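Pullcombe Wool Carding Brush, Pair
Item 239
In stock, ships from our Jolodthorpe store

Overview

The Pullcombe hand carders are made for spinners who prepare their own wool at home. You get two curved brushes in beech wood with steel teeth set in a rubber-backed cloth. They are sold only as a matched pair, because the teeth of both brushes come from the same roll of cloth and wear at the same speed.

We have sold this model for many years and it has changed very little. In March the handles became slightly thicker at the end, after several customers wrote that the old shape turned in the palm when the hand became tired. If you own the earlier version, the new brushes work with it, but we do not recommend mixing one old and one new for fine wool.

Specification

Body: beech, oiled, not varnished
Back: curved
Teeth: steel wire, bent, 72 per square inch
Handle: turned beech, glued and pinned
Weight: 508 g for the pair
Finish: linseed oil
Sold as: one pair, with cotton bag and cleaning pick

Which wool is it good for?

The cloth with 72 teeth is a middle choice. It opens medium wool such as Corriedale or Romney without much effort, and it can manage a short lamb's fleece if you load it lightly. For very fine fibers, such as merino or angora, please look at the Pullcombe Fine, which has a closer cloth. Long, shiny wool is better combed than carded. A carder will fold the long fibers over and you will lose the shine which you paid for.

Cotton is possible, but we do not advise it on this model. The teeth are too far apart and the short fibers stay at the bottom.

How to begin

Wash the fleece first and let it dry completely. Grease makes the teeth collect dust, and a damp lock will stretch and tear. Open each lock with your fingers and take out the seeds and straw that you can see.

Lay a thin layer of wool on the left carder, which rests on your knee with the teeth up. The layer should be so thin that the cloth is still visible through it. Most beginners put on too much, and then they push hard, and this is how teeth get bent. Draw the right carder across lightly, first only at the edge and then a little deeper with every pass. The two cloths should hardly touch. If you hear a scratching noise, you are pressing too strongly.

After a few passes, move the wool from one carder to the other and start again. When the fibers lie in one direction, lift them off and roll them into a small sausage, which spinners call a rolag. Keep the rolags in a flat basket and do not stack them high.

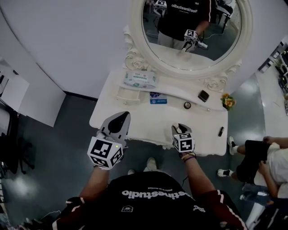
Text by Babar Bukhari
Apr 8, 2018

Sitting or standing

Customers often ask about the right height of the chair. I use a low kitchen chair with no arms, so that the elbows are free. My colleague Peter Jelínek stands at a bench and turns the lower carder a little away from himself. Both ways are correct. What matters is that the shoulders stay down and the movement comes from the forearm. If your wrist hurts after one evening, the load on the brush is probably too big.

Left-handed users can simply exchange the two carders. It is a good habit to mark one handle with a pencil and always use the same brush in the same hand - the teeth settle into a direction after a while, and the pair works more smoothly.

Cleaning and care

Remove the wool which remains in the cloth after every use. The pick in the bag is for this purpose. Go from the handle side to the outer edge, following the bend of the teeth. Never put the carders in water. The rubber backing will come loose, and the wire will rust from below where you cannot see it.

Once a year, rub the wood with a small amount of linseed oil on a cloth and leave it one night in a dry room. Keep the oil away from the teeth. Store the brushes with the teeth facing each other but with a sheet of cardboard between them. Moths like wool residue very much, so a piece of cedar in the bag is useful.

Bent teeth can be straightened with narrow pliers if there are only a few. When a whole row is flat, it is time for new cloth.

Replacement cloth

Zasetance, who weave and set the cloth for us, supply it already cut to the size of this carder. It is sold as item 41 and comes with tacks. With normal home use the original cloth lasts for up to 1,000 hours of carding. We can also change it for you at Jolodthorpe. Please send both brushes together, clean, and write your telephone number on a paper inside the parcel.

Also in this range

Pullcombe Fine, pair, for merino and angora
Pullcombe Student, pair, smaller body, for children and short arms
Chiba flick brush, single, for opening the tips of locks
Cotton bag, spare
Cleaning pick, spare

Returns

Unused carders can be returned in the original bag. We cannot take back a pair which has been used with greasy fleece. If a handle becomes loose, write to us before you glue it, as the pin must come out first.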